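종이컵 뚜껑은 왜 끝까지 남는가

테이크아웃 컵의 분리배출을 다루는 글은 대개 컵 본체에서 시작한다. 내면 코팅의 종류, 해리 공정의 수율, 전용 수거함의 유무 같은 항목이 먼저 나오고 뚜껑은 마지막 줄에 한 번 언급된다. 나는 순서가 바뀌어야 한다고 본다. 사무실과 매장 현장에서 분류를 망치는 부품은 대부분 뚜껑이다.

컵과 뚜껑은 하나의 제품으로 팔리지만 재료로는 두 개의 제품이다. 본체는 코팅지이고 뚜껑은 사출 또는 열성형 플라스틱이다. 결합부는 컵 입구의 말린 테두리와 뚜껑 안쪽의 홈이다. 이 결합은 음료를 든 채 걷는 동안 풀리지 않도록 설계된다. 버리는 순간에 쉽게 풀리도록 설계되지는 않는다. 사용 시간은 길어야 한 시간 남짓인데 설계 하중은 전부 그 한 시간에 맞춰져 있고, 분리에 드는 힘은 규격서에서 빈칸으로 남는다.

지난 2월부터 내가 근무하는 건물의 공용 탕비실에서 배출 상태를 기록했다. 대상은 3개 층의 수거함이고 기록 기간은 26일, 확인한 컵은 모두 2,153개였다. 표본이 한 건물에 한정되므로 일반화할 생각은 없다. 다만 기록을 하면서 분류 오류의 양상이 꽤 단순하다는 점은 확인했다. 컵을 엉뚱한 통에 넣는 경우는 드물었다. 컵은 맞는 통에 들어가 있고, 뚜껑이 그대로 끼워져 있었다.

이용자의 의식 문제로 돌리는 해석에는 동의하지 않는다. 수거함 앞에 선 사람은 대개 한 손에 다른 물건을 들고 있다. 뚜껑을 벗기려면 한 손으로 본체를 잡고 다른 손으로 테두리를 들어 올려야 한다. 종이 본체는 측면 강성이 낮아서 세게 잡으면 눌리고, 눌리면 입구가 타원으로 변형되어 홈의 한쪽이 더 단단히 물린다. 안에 음료가 남아 있으면 이때 샌다. 양손이 필요하고 손을 더럽힐 가능성이 있는 동작을 통 앞에서 요구하는 것이다.
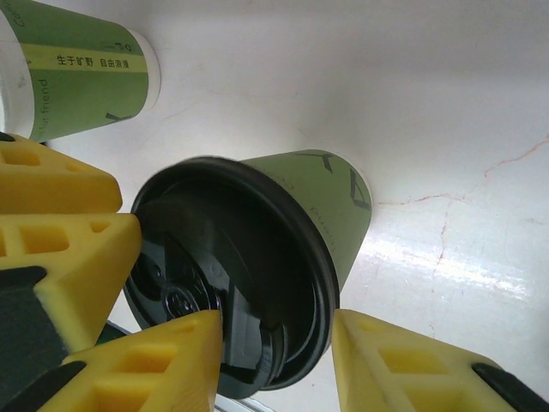

색도 문제가 된다. 매장용 뚜껑은 흰색과 검은색이 주류인데, 검은색을 고르는 이유는 주로 외관이다. 짙은 녹색이나 갈색 본체에 잘 맞고 음료 얼룩이 덜 보인다. 그러나 카본블랙으로 착색한 플라스틱은 근적외선을 흡수하므로 통상적인 광학 선별기가 재질을 판독하지 못한다. 이용자가 뚜껑을 정확히 떼어 플라스틱 통에 넣었더라도 선별 라인에서 잔재물로 빠질 수 있다. 분리 행위의 성과가 그 이전의 색상 선택에 의해 무효가 되는 구조다. 판독 가능한 검정 안료가 시장에 나와 있지만 단가표에서 밀린다.

본체의 인쇄도 같은 관점에서 볼 필요가 있다. 요즘 컵은 전면을 한 색으로 덮고 그 위에 로고와 짧은 문구를 얹는 방식이 많다. 잉크 면적이 늘면 탈묵 부담이 커지고 회수 펄프의 백색도가 내려간다. 바탕색을 포기하고 로고만 남기면 개선되지만, 컵은 손님이 들고 나가는 광고판이기도 하다. 나는 인쇄를 없애자는 주장까지는 하지 않겠다. 면적에 상한을 두고 밑면과 테두리 부근을 비우는 정도면 협의가 가능한 선이라고 생각한다.

납품 업체의 대응은 갈린다. 우리 건물에 입점한 카페 Gimetti는 Drilness의 일반형 컵을 쓰다가 Skornerau의 탭형 뚜껑으로 뚜껑만 교체했다. 탭형은 테두리 한쪽에 엄지가 걸리는 돌출부가 있는 제품이다. 교체 이후 같은 수거함에서 뚜껑이 붙은 컵은 눈에 띄게 줄었다. 같은 시기에 안내문도 새로 붙었기 때문에 탭의 효과만 떼어 말할 수는 없다. 안내문은 전에도 두 차례 바뀌었고 그때는 변화를 느끼지 못했다는 점만 적어 둔다.

반대 논거도 있다. 첫째는 누출이다. 탭을 달면 그 부분에서 테두리의 응력이 고르지 않게 되고, 가방에 부딪혀 열릴 위험이 생긴다. 타당한 지적이며 탭의 폭과 위치로 조정할 문제다. 음용구와 같은 쪽에 두면 안 된다. 둘째는 적층이다. 매장은 뚜껑을 세로로 쌓아 보관하는데 돌출부가 있으면 낱장으로 집을 때 두 장씩 딸려 나온다. Gimetti 직원들도 초기에 이 불편을 말했다. 셋째는 가격이다. 교체 단가는 한 묶음에 20원이 올랐고, 이 정도 차이도 박리 품목에서는 작지 않다.

세 가지 중 누출과 적층은 금형에서 풀 수 있다. 가격은 구매 조건의 문제다. 현재 대부분의 구매 사양서는 용량, 내열 온도, 누수 시험만 적는다. 여기에 분리력 항목을 한 줄 추가하면 된다. 컵을 탁자에 세운 상태에서 한 손으로 탭을 들어 올릴 때의 최대 하중을 정하고, 상한과 하한을 같이 둔다. 하한은 누출 방지용이다. 시험 장비는 인장 시험기 한 대로 충분하며 시편 준비도 간단하다. 눕힌 컵을 기준으로 잡을지는 따로 논의해야 한다. 실제 수거함 위에서는 컵이 구르는 상태로 처리되는 일이 많고, 세운 상태의 측정값이 그대로 적용되지 않는다.

수거함 제조사 Weerakoon이 내놓은 걸이형 투입구도 검토해 보았다. 뚜껑 테두리를 홈에 걸고 컵을 당기면 분리되는 구조다. 원리는 나쁘지 않으나 컵 지름이 매장마다 달라 홈 하나로는 맞지 않고, 음료가 남은 컵을 당기면 투입구 주변이 오염된다. 청소 주기가 짧은 건물이 아니라면 권하기 어렵다. 무엇보다 통에 장치를 다는 방식은 길거리와 가정에서 작동하지 않는다. 컵은 산 곳에서 버려지지 않는다.

뚜껑의 재질 표시도 손볼 부분이다. 표시는 보통 윗면에 양각으로 들어가는데, 검은 바탕에 검은 양각은 조명이 어두우면 읽히지 않는다. 문자 높이를 키우거나 표면을 무광으로 바꾸면 되고 추가 재료가 들지 않는다. 기존 금형을 쓰는 업체라면 다음 보수 시점에 반영하는 것으로 족하다.

내가 제안하는 순서는 다음과 같다. 먼저 뚜껑 색을 선별기가 판독할 수 있는 것으로 바꾸고, 다음 발주분부터 분리력을 사양서에 넣는다. 안내문 개정은 그 뒤에 해도 늦지 않다. 우리 건물 입점 매장의 차기 발주 사양서 초안에는 앞의 두 항목이 들어가 있고, 분리력의 상한값은 아직 정하지 못했다.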